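Council > Your Representation > Petitions and the Right to Address Members > Frequently Asked Questions

Addressing the Prullville Assembly: Frequently Asked Questions

The answers on this page apply to all sittings of the Prullville Assembly and its standing committees. They were last revised on 2/17/23 and replace the earlier guidance leaflet.

Who may address the Assembly?

Any person aged 16 or over who lives, works or studies in one of the three wards (Haris, Dogar and Britow) may ask to speak. A person may also speak on behalf of a residents' association, a trade union or a registered charity, provided that the body has confirmed this in writing.

How do I submit a petition?

Petitions may be handed in at the Assembly Office or sent by post. Each petition must state clearly what the Assembly is being asked to do. A petition carrying 340 valid signatures will be placed on the agenda for debate. Petitions with fewer signatures are passed to the relevant committee, which will send a written reply to the lead petitioner.

What makes a signature valid?

The signatory must give a full name and a postcode within the Assembly area. Signatures without a postcode are not counted. A person who signs twice is counted once.

How much notice must I give?

Requests to speak must reach the Assembly Office 10 working days before the sitting. The Presiding Member may accept a late request where the matter is urgent and could not have been raised sooner - the decision is final and will be recorded in the minutes.

How long may I speak?

Each speaker is allowed four minutes. Members may then put questions to the speaker for as long as the Presiding Member considers reasonable. Time taken by an interpreter is not deducted.

Can the majority group prevent me from speaking?

No. A request which meets the rules cannot be refused by a vote of members or by any political group. The Presiding Member may decline a request only if it concerns a case before the courts, a named employee, or a matter already debated in the same session. Reasons must be given in writing.

May I speak about an election or a candidate?

Speakers may comment on the conduct of elections in general terms. They may not ask those present to vote for or against a candidate or party. During the period before the November ward elections, public speaking time is limited to items already on the agenda.

What happens after I have spoken?

The Assembly may note the statement, refer it to a committee or ask for a report from officers. Where a report is requested, the speaker will receive a copy before it is published.

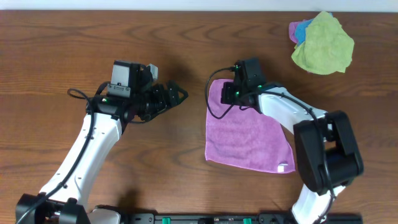
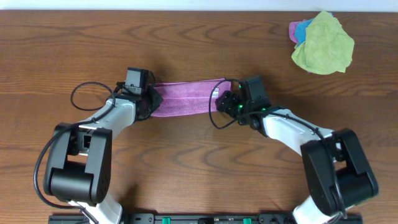 Can I see how members voted?

Yes. Recorded votes are published with the minutes. Where no recorded vote was requested, the minutes show only the result. Any four members may call for a recorded vote before the question is put.

How do I complain about a refusal?

Complaints should be addressed to the Standards Panel, which has 11 members and meets separately from the Assembly. The Panel can overturn a refusal and direct that the speaker be heard at the next sitting. It cannot change a decision the Assembly has already taken - for this, a fresh petition is needed.

Are sittings open to the public?

All sittings are open unless the Assembly resolves to consider an item in private. The grounds for doing so must be read aloud before the public gallery is cleared, and the public must be readmitted once the item has been dealt with.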